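Zenstead Part Seating Kit for Desktop Rework Cells
Sold by Grenen

Stock code 493. Ships flat with hardware. In stock, orders placed by Friday noon go out the same day.

The Zenstead kit covers the setup side of robot-assisted desktop service: a printed teach checklist, a laminated cell card, a grounding lead and a set of 48 numbered position tags. It is meant for shops that run one arm over a slatted aluminum table and want every shift to set up the same way. Arm, gripper and table are not included.

What the checklist asks for

Lay the tower on its side with the panel off and the interior facing up. Unplug it from the wall first. Press the power button once to drain what is left.

Keep the part fixture and the tower on the same table. If either one is moved, re-teach both positions before running at speed.

Teach memory pick and place at reduced speed, 2 passes minimum, with a person at the stop button. Open the slot latches by hand. Route loose cables away from the slots — this is the step most often skipped.

Carry modules level and clear of the drive cages. Do not let the fingertips touch the processor or the socket lever.

Work on open desktop towers

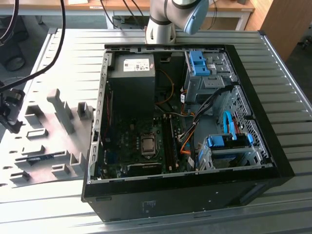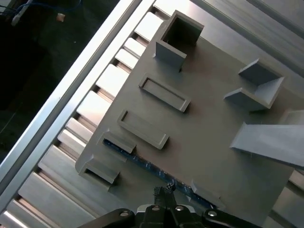
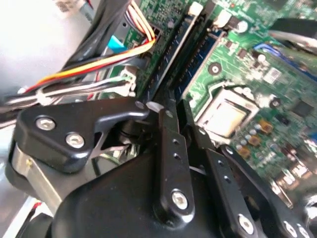
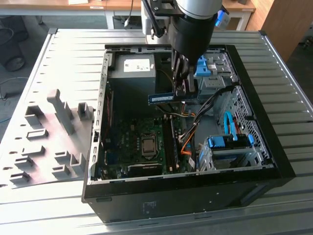 The cell card has 94 lines for sign-off, one per setup. When it is full, file it with the maintenance log and start a new one. Replacement cards are sold singly or by the pack.

The kit does not replace a risk assessment. Your site still needs its own, and it should be reviewed whenever the gripper or fingertips change.

Also from Grenen: Hakau fingertip pads, Ghaffari grounding mats. Returns accepted on unopened kits.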